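Durkthorpe Store Fit-Out and Stock Handling
Progress report to the Trelloron Fund
Period ending 3/29/24
Prepared by Janaína Rangel, Bamitz

1. Status

Work under the grant is on schedule except for the cold storage item, covered in section 4. The lease on the Durkthorpe unit was signed in the second week of the period and the electrical inspection passed with two minor remarks, both closed. Spending to date is within the approved lines. No transfer between lines is requested.

2. Shelving and display

The display shelving is white panel construction with open compartments, some set at an angle. The grant application listed straight gondola units. The change was approved by the Fund in writing before the order was placed and had no effect on the equipment line. Anchoring to the rear wall was checked against the supplier's drawing. Shelf labels are on order from Fagundes and will carry the product name, unit price and price per pound.
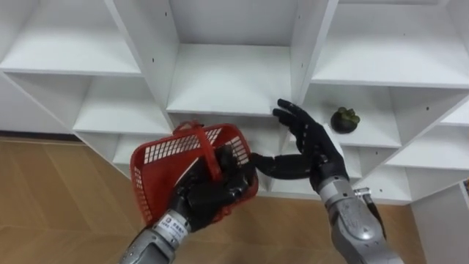 Will the store open with the full produce range?
The opening range will cover root vegetables, apples, onions and dry goods. Leafy greens and berries will be added once the cold storage is commissioned, and the supply agreements already allow for the later start.

3. Supply agreements

Agreements are in place with 5 growers. Each sets a weekly minimum, a delivery window and a procedure for rejected lots. Payment terms are net 30 for three growers and net 14 for the other two, who do not carry enough working capital for the longer term. The price formula uses the regional wholesale price on the Monday of delivery week plus a fixed handling margin.

The first orders were placed by email. From next period they will go through the ordering sheet that Fagundes maintains for its own stores, adapted to our item codes. The code list is complete for produce and partly complete for dry goods. Duplicate codes for dried beans remain to be merged.

4. Cold storage

The walk-in cooler has slipped by four weeks. The condenser specified in the original quote was withdrawn by the manufacturer and the replacement draws more current, so the subpanel had to be resized. The revised electrical drawing has been submitted to the building department. The extra cost is $3000 and will be met from contingency. The cooler supplier has confirmed the revised delivery date but has not yet confirmed an installation crew.

5. Produce loss

The target in the grant agreement is that 80 percent of produce received is sold at full price within its shelf period. Losses will be recorded daily by item, weight and cause. Four cause codes are in use: bruising, dehydration, mold and overstock. Marked-down stock is recorded separately and does not count as loss.

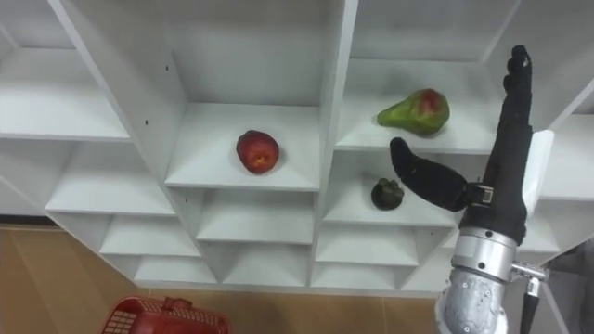
Rangel circulated a draft of this section to the growers. Fagundes replied that bruising on arrival and bruising in the store should have separate codes, otherwise the growers would be charged for damage that happened after delivery. The point is accepted. A fifth code will be added before opening and the receiving form will be changed to match.

6. Next period

Complete the dry goods code list.
Commission the cooler and log temperatures for 5 consecutive days before stocking.
Train counter staff on the receiving form.
Submit the first monthly loss table.

The next full financial statement is due in October.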